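# Wrong Zero: Report on the Pressing Fault in Our Memory Insertion Project

Aino Heiskanen
Robotics Practice, second term, Drirkwood College, Flovville
Submitted February 6, 2024

## 1. Introduction

The task of our group was to teach an arm to put a memory module into a desktop computer. We were four students. I was responsible for the insertion program and for the force measurement, so I am also the one who writes about the fault. The other members write their own reports about the vision part, the gripper mounting and the motion planning.

I had planned to report mainly on the success rate. On the second day of testing the arm pressed down on a module much harder than our limit allowed, and it had to be stopped by hand. No person was hurt. One memory module and one slot were damaged. My supervisor and I agreed that the report should be about this fault instead, and that the success rate can wait for the final version.

## 2. Equipment and program

The arm is controlled from Kvam, the software that the college uses in all its robot courses. The gripper is a Dukine two-finger model. Between the arm and the gripper sits a force sensor, which measures in three directions. In this report I use only the vertical direction of the base, and downward pressing is counted as positive.

A sensor of this kind does not know what a zero force is. The weight of the gripper and the pull of its cables are always included in the reading. Therefore the program must "zero" the sensor at a moment when the gripper touches nothing, and after this all readings are compared with that moment. If the gripper turns to another angle, the weight acts on the sensor in another direction and the zero must be taken again. I understood this from the lectures before the project started, and I still made a mistake with it.

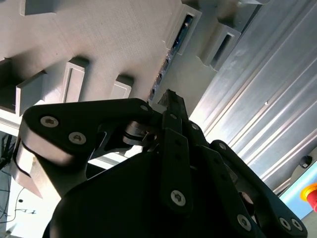
Before each session we did a free movement check. The arm was driven by hand control to several angles with the fingers empty, and for each angle we wrote down the reading after zeroing and again after a short wait. The drift was small every time. This gave us the feeling that the sensor was in order, and in fact it was. The check did not test the program that uses the sensor, only the sensor itself. I think now that we mixed these two things in our minds.

The insertion program has these steps:

1. Move the module to the approach point over the slot.
2. Zero the sensor.
3. Go down slowly until the first contact.
4. Make small side movements to find the slot.
5. Press until the module is seated or the limit is reached.
6. Open the fingers and go up.

The limit in step 5 was 40 N. This value was our own decision. It was enough for our test modules when they stood straight, and we judged that it would not break the board if they did not.

If step 4 could not find the slot, the program called a function named *retry*. This function should lift the module, go back to step 2 and try again.

## 3. What happened

The fault came in trial 13 of the afternoon session. The trials before it had been normal. Some of them needed one retry and two of them failed without any damage, with the module staying in the fingers.

In the fault trial, the module came down a little beside the slot. The search movement did not find the slot and the retry was called. From where I was standing, the arm seemed to lift a very small distance, and then it came down again and continued to press. The computer case moved on the table. I heard a cracking sound and my group member pressed the emergency stop. Between the second contact and the stop there were 9 seconds according to the log. We had expected to react much faster. Both of us were looking at the screen, where the force value was still under the limit and was drawn in green colour.
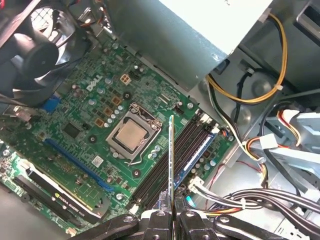 *Figure 1. Memory module held between the gripper fingers, just above the bank of four slots.*

After the stop we did not move anything until the supervisor came. This was a rule from the safety introduction and I was glad that we remembered it. The module was tilted in the fingers and its lower edge stood partly outside the slot. Along one side of the slot the plastic was cracked. The supervisor released the fingers by hand, with the arm power off.

## 4. Finding the cause

### 4.1 The log

The log of the trial has 2,638 rows. Each row contains the time, the position of the tool, the raw force, the zeroed force and the name of the program step. I first plotted only the zeroed force, as we had it on the screen, and the curve looked completely correct. It never crossed the limit. For one evening I believed that the sensor was broken.

Then I plotted the raw force in the same picture. At the start of the retry there was a jump between the two curves, and it stayed the same size until the end. The program had zeroed the sensor during the retry, as it was told to do, but the raw force at this moment was already high. The module was still pressed against the board. From there on, the program treated this pressing as "nothing", and the full limit was added on top of it.

### 4.2 Why the module was still in contact

The retry function lifts the tool by a fixed distance. I had written this distance for a module that is held firmly and stands straight. When the module has turned a little between the fingers, its lower edge reaches further down at one end. Also the arm is not completely stiff, and when it has been pressing, a part of the lift is used only for letting go of this pressure. In the fault trial both effects came together and the lower end of the module never left the plastic.

There was one more error. Kvam has a command that waits until the arm stands still, and I had put it after the zeroing, when it should be before. This alone would not have caused the fault, as the contact was still there after the wait also. I corrected it anyway.

### 4.3 The grip 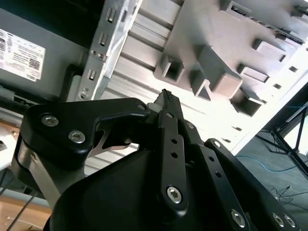

My next question was why the module could turn in the fingers at all. Our first idea was to increase the closing force, but the supervisor warned us that this would load the chips on the module. The finger tip is narrow and its pad has small ridged teeth along the edge, so the area that holds a thin board is not big. A module that is gripped away from its middle will turn around this small area when one end meets resistance. In the tests after the fault I moved the grip point nearer to the middle of the module, and with the closing force unchanged it turned less. I did not have time to try other pads.

## 5. Changes

The following changes were made before we were allowed to run the insertion program again:

- **Zeroing.** The sensor is zeroed only at the approach point. The retry function now goes all the way back to this point. It costs time in every retry but I consider this acceptable.
- **Contact test.** Before zeroing, the program compares the raw force with the raw force from the first zeroing of the same trial. If the difference is too large, the program stops and asks the operator.
- **Raw limit.** There is now a second limit on the raw force which the zeroing cannot change. It is set separately for our one working angle of the gripper.
- **Depth limit.** The tool may not go lower than the height where a fully seated module would be. In the fault trial this limit would not have helped, but it protects against other mistakes.
- **Operator.** One person keeps a hand at the emergency stop and looks at the arm. This person does not look at the screen.

To test the contact test, I placed a block of soft foam under the gripper and called the zeroing on purpose while it was pressing. The program refused every time. I also started the retry function from different heights above the foam, with the old lift distance put back in for the comparison, and the message came also here when the foam was still touched.

## 6. Discussion

The program did every step that I wrote, in the order that I wrote it, and the reading on the screen was the right one for the zero that was stored. This made the fault difficult to see. A green number was more convincing to us than a moving computer case, although the case was directly in front of us.

I have also asked myself if our review of the program could have found it. We read the code together in the group, and one comment from that day says "zero ok here?" beside the retry function. We answered yes, with the reason that the tool is lifted first. No one asked how we know that the lift is enough. For the rest of the project we write such assumptions in a separate list, and each one must have a test or a name beside it.

One weak point remains. The raw limit is valid only for a single gripper angle. If another group wishes to insert modules into a case that stands upright, they must measure the value again, and the program does not remind them. I would like to solve this with a calculation of the gripper weight, which we have started but not finished.

## 7. Remaining work

- Repeat the full series of insertions with the new program, using the spare board.
- Measure how far the module turns for different grip points.
- Finish the weight calculation, and remove the fixed value if it works.
- Hand over the log and the plotting script, so that next year's group can use them when they start in August.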